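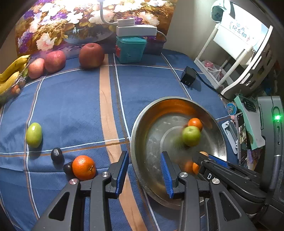

Two grippers, one bowl. Fruit night at the Virncombe bench.

The handheld grippers have reached the stage where we let them near food. Regular readers will remember the spring issue, in which we promised a working pair by July and a finished write-up shortly after. We have the pair. The write-up is what you are reading, and it will have to do.

For anyone new to the workshop, the grippers are the long-running Starel build: two black jaws apiece, blue ridged pads on the tips, worked by hand so that a person can do a job while the thing records how the job was done. The recordings are meant to teach an arm later on. The arm is still a drawing and a shopping list. In the meantime we have become very good at picking up fruit the hard way.

Fruit was chosen over the foam blocks for two reasons. Foam blocks forgive everything, so after a month of them we all believed we were talented. And you can eat a mandarin at the end of the evening, which has done more for attendance than any email we ever sent.

What we've learned so far, in no order of dignity:

Apples are heavier than they look when all the weight is hanging off a linkage. The first set of pads let them slide out sideways at the slightest tilt. The ridged ones hold much better, and we are not going back to the smooth ones, however nice they looked in the parts drawer. Please stop putting the smooth ones back in the parts drawer.

Plums show every mistake. If you squeeze hard enough to feel safe, you have already squeezed too hard. A softer return spring helped, though it also made the jaws slow to open, and a slow jaw holds on to the plum for half a second after you've decided to let go.

Avocados depend on the avocado.

Bananas are postponed. They want to be picked up by the middle and swing from there like a gate, and the bowl is never where you thought it was when they stop. Two people with a gripper each can manage it if they are on speaking terms.

The steel bowl is loud. A dropped apple carries right through to the front room, and we've had a note from the pottery people about it, politely worded. A folded towel in the bottom cured the noise and spoiled the tracking, so the towel came out again. The tablecloth stays. It was brought in to stop things rolling away, and it does that about half the time.

On the recording side, we have logged 326 attempts on the current pads, and something over half are clean enough to keep. The Mateos script that sorts them crashed on the first night and has behaved itself since, apart from filing a whole batch of oranges under "unknown tool." The older foam block set runs to 3,127 clips and nobody has volunteered to label it. It sits on the shared drive, patiently.

Still to do before the open evening: screws on the linkages work loose after roughly 40 grabs, so bring thread lock if you have any. The second gripper needs its cable rerouted before someone's sleeve does it for us. And the Tostov pad mold is due back from its borrower, who knows who they are.

Sessions start at 7 p.m. at the long bench, same as always. Bring any round fruit you can spare. Grapes have been suggested and the answer, for now, is no.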